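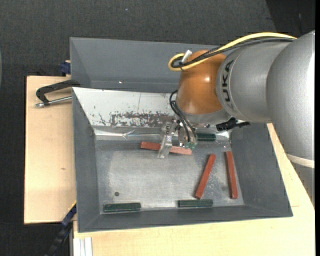 Spent the last two weeks replacing barcode labels at the Numthorpe warehouse. Notes for anyone running thermal transfer printers in a building that gets cold overnight. Thread.

The complaint was that labels stopped scanning after a few days on the shelf. Three shifts had three theories: bad scanners, bad adhesive, bad stock. The scanners were fine. I tested them against a printed reference card and every one read it on the first pull.

The labels were a mix of direct thermal and thermal transfer. Same size, same white face, stored on the same rack. Someone had been loading whichever roll was closest.

Quick check if you don't know which you have: drag a fingernail hard across the face. Direct thermal leaves a dark line. Thermal transfer stock does not.

Direct thermal is fine for a shipping label that lives a few days. Put it on a rack upright under a skylight and it fades. Ours were worst on the south aisle, as you would expect.

So that was half the problem. The other half was the ribbon.

We buy a wax ribbon from Lanz. Wax on coated paper prints clean and costs little. Wax on polypropylene smears when a glove rubs it. The bin labels are polypropylene. They have been polypropylene since the Lindo order system went in, and the ribbon was never changed to match.

Switched the bin label printer to a wax-resin ribbon. Darkness up two steps, speed down one. The edges of the bars are sharp and survive a dry rub test of 47 strokes, which is where my arm gave out.

Don't fix a weak print by turning the heat all the way up. The bars spread, the narrow spaces close, and the code grades worse than before. It also eats the printhead.

On codes that run parallel to the feed direction (picket fence), a dead dot gives you one thin white line and the scanner may misread. On codes turned 90 degrees (ladder), the same dot cuts across every bar and most scanners get past it. Ours are all picket fence now. Print a solid black block every Monday and look for streaks.

Adhesive. The spec sheet gives two temperatures, minimum application and service range. People read the second one. If the steel is below the first when you stick the label on, it will lift at the corners no matter what the service range says.

We now apply rack labels after noon only – wipe with isopropyl, let it dry, press from the center out.

Roll count for the stockroom: 1000 labels per roll on the small size, 900 on the large. Gidetix had both sizes set to 1000, so the large size ran out early every month. Corrected the item record.

Still to do: relabel the mezzanine, and get the direct thermal rolls moved to the shipping desk. I'll post scan rates at the end of September.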